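3.2 Storage conditions and moisture uptake

Ground spices are sold and kept in containers that differ widely in how well they slow the passage of water vapor. Earlier work on this question has mostly looked at bulk sacks and laminated pouches in warehouses. Household storage is different in two ways: the container is opened often, and the amount of powder in it falls over time while the volume of air above it grows. The part of the study reported in this section deals with both effects.

Turmeric was chosen as the main test material. It is ground fine, it takes up water readily at high humidity, and its color gives a second measure of change that can be read without opening up the chemistry of the sample. The powder came from a single mill lot supplied by Shukla and was split on arrival into portions of 300 g. Portions were sealed in foil and held in the dark at a constant temperature until needed. Coriander and ginger from the same supplier were run alongside as comparison materials and are treated in Section 3.4.

Four container types were tested: glass jars with screw lids, glass jars with press-fit lids, tinplate boxes with slip lids, and resealable pouches. Glass jars were bought from Clorken and pouches from Laltent. All containers were washed, dried overnight in an oven, and allowed to cool in a desiccator before filling. Empty weights were recorded to the nearest milligram. Containers with visible damage to the rim or the closing edge were removed before the trial began and replaced from the same batch.

The filled containers were divided between two climate cabinets (Grudard). The first was held at moderate humidity and the second at high humidity, with the same temperature in both. Positions inside the cabinets were changed weekly according to a fixed rotation, as a preliminary run had shown a small difference in air movement between the upper and lower shelves. The trial ran for 19 weeks. Half of the containers of each type were left closed for the full period. The other half were opened once a day on working days, a level teaspoon of powder was removed, and the container was closed again after an interval of one minute.

Water content was found by oven drying, with three replicates per container at each sampling date. Water activity was measured on the same dates with a chilled-mirror instrument. Caking was scored by sieving: a weighed portion was placed on the top sieve, shaken for a fixed time at low amplitude, and the fraction retained was taken as the caked fraction. This method gives lower values than a penetration test because weak lumps break up during shaking. It was preferred here because it could be applied to the small amounts left in the opened containers toward the end of the trial. Color was read in a reflectance cell and expressed as the total difference from the starting powder. In all, 3,714 readings were kept for analysis after removal of those taken during a cabinet fault in the sixth week.

3.3 Results for closed and opened containers

In closed containers the differences between types were large and followed the expected order. Screw-lid jars gained the least water at both humidity levels, followed by press-fit jars, pouches, and tinplate boxes. Water uptake in the tinplate boxes was close to linear for the first weeks and then slowed as the powder approached balance with the cabinet air. The screw-lid jars did not reach that stage within the trial.

Daily opening changed this order. The gap between screw-lid and press-fit jars became small, and at high humidity it was no longer significant. The pouches, which had performed worse than either kind of jar when left closed, gave results similar to both when opened daily. We attribute this to the smaller air volume in a pouch that is pressed flat before closing. In a rigid container, each removal of powder is matched by an equal gain in air volume, and that air is exchanged in part at the next opening. The effect was weak in the first weeks, when the jars were nearly full, and became stronger as they emptied.

Powder caught in the closing parts was a second source of variation. Residue on the rim or along the threads can hold the lid slightly away from its seat, and the leak path it leaves is hard to reproduce from one closing to the next. In a side test, jars with wiped rims and jars with unwiped rims were closed to the same torque and weighed over the following two weeks. The unwiped jars gained more water on average - and, more to the point, the spread among them was much wider. This may explain part of the scatter reported in earlier household surveys, where rim condition was not recorded.

Caking was not a simple function of water content. Below a certain water activity the retained fraction stayed near its starting value, and above it the fraction rose steeply. Containers of the same type could fall on either side of this point at a given date, so mean values for caking should be read with care. Surface lumps formed first in opened containers, while in closed tinplate boxes the change was more even through the depth of the powder. Color difference rose slowly in all cases and was related more closely to time than to water content.

Figure 4. Glass jar with white lid, containing yellow-orange powder; residue is present on the inside of the glass just under the rim.

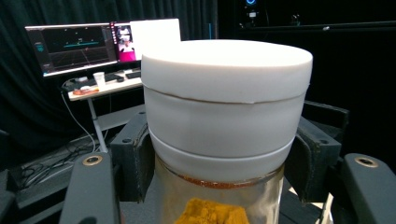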